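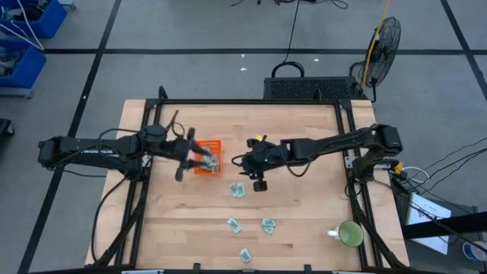
2 Control and perception software

2.1 Overview

The software is split into two processes that share a clock and very little else. The first, Renel, turns camera images into a list of graspable items with poses and confidence values. The second, Kocsis, reads that list, decides which arm should act next, and produces joint targets for both arms. Either process can be restarted while the other keeps running. We relied on this a good deal during development, when a change to the item detector would otherwise have meant homing both arms again.

Earlier work at Wurden used a single process with the detector called inside the control loop. This made logging simple, but any slow image delayed the next joint command, and the arms visibly hesitated. In the present version the control loop never waits for perception. If no new item list has arrived, Kocsis continues with the old one and marks every pose in it as ageing. Once a pose passes its age limit it can still be used for collision checking but not as a grasp target.

2.2 Task

All results in this paper come from the paper-sorting task in the Zarnudcombe task suite. Loose paper bills are placed on a table between two arms, and the arms must put them into a basket. The bills may be folded, crumpled or overlapping. Other objects may be left on the table and must not be moved. The suite does not fix where the basket goes, so its position has to be estimated at the start of each episode and whenever it is touched.

Figure 2 shows the workspace in the head view. The left gripper is open over the orange basket, which already holds a small bundle of bills, while the right gripper points down just to the right of it. More bills lie on the wooden tabletop below the grippers, and a mug stands near the right rail.

The layout raises most of the problems the software has to deal with. The basket is close to both grippers, so the arms compete for the same space. Bills have no fixed shape, which rules out matching against a stored model. Where two bills overlap, the detector has to decide whether to report one item or two, and a wrong answer in either direction has a cost.

2.3 Item detection

Renel runs a segmentation network on the head view and then groups the resulting masks into items. Training images were labelled by hand using outlines only, with no attempt to mark folds or printed detail. For a crumpled bill the labeller outlined the visible paper and ignored any part hidden under another bill. The labelling rules follow those written by Ilídio Patrício for the first release of the suite, with one change: paper inside the basket is now given its own class. Under the old rules it was left unlabelled, and the network learned to treat it as background in some images and as a target in others.

Each mask on the table is given a grasp point and a closing direction. We first tried placing the grasp point at the centre of the mask. This works for flat, open bills but is a poor choice for crumpled ones, where the centre can be a hollow with paper standing up around it. The current version looks for a ridge in the depth map inside the mask and places the grasp point on its highest section. If no ridge is found, it falls back to the edge of the mask that is farthest from any other item, and the fingers approach at a shallow angle.

Overlapping bills are handled cautiously. If two masks touch, Renel reports them as one item with a flag. Kocsis accepts a flagged item as a target only when no unflagged item remains. After a grasp on a flagged item, the region is always looked at again before the next target is chosen. In practice this puts the hard grasps at the end of the episode, when there is more clear table around them.

Fixed objects need less work. Anything on the table that is neither a bill nor the basket is fitted with an upright box, padded on all sides, and passed to the planner as an obstacle. No class name is attached. We considered recognising mugs, tools and so on separately but found no decision in the planner that would use the label. The padding does cost some reach. A bill lying against a mug handle falls inside the padded box, and the planner will report it as unreachable even though a person could pick it up easily.

2.4 Basket estimate

The basket is perforated on its sides, and depth readings taken through the holes are unreliable. We therefore ignore depth on the side walls and use the rim alone. The rim is found in the colour image, a rectangle is fitted to it, and the height is taken from a fixed value entered when the basket is first set up. The drop zone is the fitted rectangle with a margin removed along every edge.

The estimate is frozen while any part of either gripper is inside the drop zone. Fingers crossing the rim hide part of it and pull the fitted rectangle to one side, and before the freeze was added the drop point could wander during a release. The estimate resumes once both grippers are clear. If the new rectangle differs from the frozen one by more than a set threshold, Kocsis assumes the basket has been pushed and cancels any motion planned toward the old position.

2.5 Arm assignment and planning

Kocsis holds a queue of targets for each arm. An item is assigned to the arm that can reach its grasp point with the shorter joint path, subject to a penalty for paths that cross the middle of the table. The penalty is small. Setting it high keeps the arms apart but leaves one of them idle for long periods when the bills happen to fall on one side.

Access to the space above the basket is controlled by a lock. An arm must hold the lock before any part of its gripper enters a volume that extends from the table surface to well above the rim. The other arm may keep moving outside that volume, and may carry a bill up to its boundary, where it waits. The lock is released when the gripper leaves the volume, and is not tied to whether the bill was dropped successfully.

We tested a more flexible arrangement in which both grippers could share the volume as long as their predicted paths stayed apart. It saved a little time on paper. It also led to many small corrections when one path changed late, and the corrections were hard to trace in the logs. The lock was restored and all results reported below were collected with it in place.

Paths are planned in joint space and checked against the table, the frame rails, the padded obstacle boxes and the other arm. The cables that loop off the wrists are not modelled in detail. Each wrist is given a larger collision shape on its cable side, and wrist rotation is limited so that the loop cannot be wound tight. The limit excludes some grasp directions. When the direction requested by Renel is excluded, Kocsis tries the same line with the fingers swapped, and if that also fails it returns the item to the queue for the other arm.

2.6 Learned corrections

The final part of each grasp is handled by a learned policy. Kocsis brings the gripper to a point above the item and hands over control, and the policy then outputs small changes in position and finger opening until the fingers have closed. It was trained on 80 teleoperated episodes. Operators were asked to work at a comfortable speed and to leave failed grasps in the recording if they recovered from them. We kept those recoveries in the training set. A version trained with the recoveries cut out tended to repeat the same failed closing motion.

A further 14 episodes were held back for choosing when to stop training and were not used for anything else. The held-back set includes both arms and both flat and crumpled bills, but it is too small to support separate figures for each condition, and we do not report any.

The policy has no authority over the large motions. Its output is clipped to a small volume around the handover point, and control returns to Kocsis if the clip is reached on several steps in a row. This happens most often when the bill has slid away from the fingers. The item is then dropped from the list and picked up again as a new detection, with no attempt to track it through the slide.

2.7 Logging and replay

Every message between the two processes is written to disk with the time it was sent and the time it was read. A replay tool feeds the recorded item lists back into Kocsis without the arms connected and compares the new decisions with the recorded ones. The data format was fixed on 2019-03-18 and has not changed since, so older recordings can still be replayed against the current planner.

Replay does not reproduce contact. It can tell us that a different arm would have been chosen, or that a lock would have been requested earlier, but not whether the bill would have been picked up. We use it to check changes to assignment and locking, and run changes to grasping on the table. Differences found in replay are sorted by the first decision that changed, as everything after that point in the episode depends on it.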